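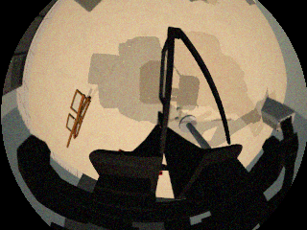
A simulated wrist view over the practice table, with the gripper in front and three objects on the tabletop.

Writing Down the House Rules for Simulated Runs

Those of you who have been with the Pukthorpe group for a while will remember the old rules sheet, the one that lived on a single page and had been photocopied until the bottom line was a gray smear. It served us well enough when there were only two people running simulations and they sat next to each other. We're a bigger bunch now, and over the fall it became clear that each of us had been carrying a slightly different version of it around in our heads. So we sat down in November, with a great deal of coffee and more opinions than chairs, and wrote a proper one.

I should say first that the new sheet is meant to be friendly. It is still short, and I've done my best to keep it in words that a person can follow at the end of a long afternoon. Most of you are already doing most of it!

The part that took us longest was the wrist view. From the wrist, a good deal of what you get is the gripper itself, and then there are the shadows. In the view at the top of this item they spread over the middle of the tabletop, and the long blue-gray cylinder runs down behind the right side of the gripper, so part of it is hidden. A person looking at that for a second or two fills in the rest without thinking. The trouble comes when that person is labeling, and writes down what they filled in. Our old sheet had nothing to say on the subject, and two of us had been labeling hidden parts as though they were in plain sight while the others left them out altogether (I was one of the two, and I've since gone back and fixed mine).

The rule we settled on is that you label what shows. If an object is partly behind the gripper, mark it as partly hidden and stop at the edge where it disappears. If you can't say what a thing is from the view in front of you, give it a plain shape name and a color, and leave the guess for the notes column. Shadows get no label of their own, even the dark ones with crisp corners that look for all the world like a flat tile lying on the table. Eyvindur Toft argued very patiently for a separate shadow label, and he may yet bring us around, but for now it's a no.

The second rule concerns the scene settings. Every batch has to be saved with its settings file, and that means the light position, the table surface, the object list and the version of the Flarkik scene pack you started from. A batch can run to 2,000 views, and without that file there is simply no way to make the same batch again next year. Osagie, our storage folder, will now hold both together under one name. Please don't rename one of them without the other. I know it's tempting when the name is long.

Third, and I'm very fond of this one, we now say plainly that something is simulated wherever it goes. The word belongs in the batch name, in the caption of any picture we print, and in the first line of any report. Somebody reading a Grimell summary over lunch shouldn't have to work out from the look of the shadows whether a real arm was ever involved. The same goes for results. A grasp rate from simulation is reported as a simulation figure and kept in its own table, however nicely it might sit beside the bench numbers.

Then there is the matter of moving from the screen to the bench, where the old sheet was strict and the new one is just as strict. A program that has run cleanly in simulation still starts at reduced speed on the real arm, with the work area clear and one person within reach of the stop button who is doing nothing else. Reading email counts as something else. I've been asked whether this can be waived for small changes, and the answer is no, with love.

We tried the draft on 44 older batches before calling it finished, mainly to see whether the labeling rule could be followed by someone who hadn't been in the room when we wrote it. The wording on partly hidden objects was changed twice as a result, and the notes column got a good bit wider.

The sheet is pinned up beside the Pukthorpe bench and there's a copy in the top level of Osagie. If you find a case it doesn't cover, write it in the margin of the pinned copy with your initials, and we'll go through the margins together at the next bench meeting. Pencil, please, as the page is laminated on one side only and the pens have been bleeding through.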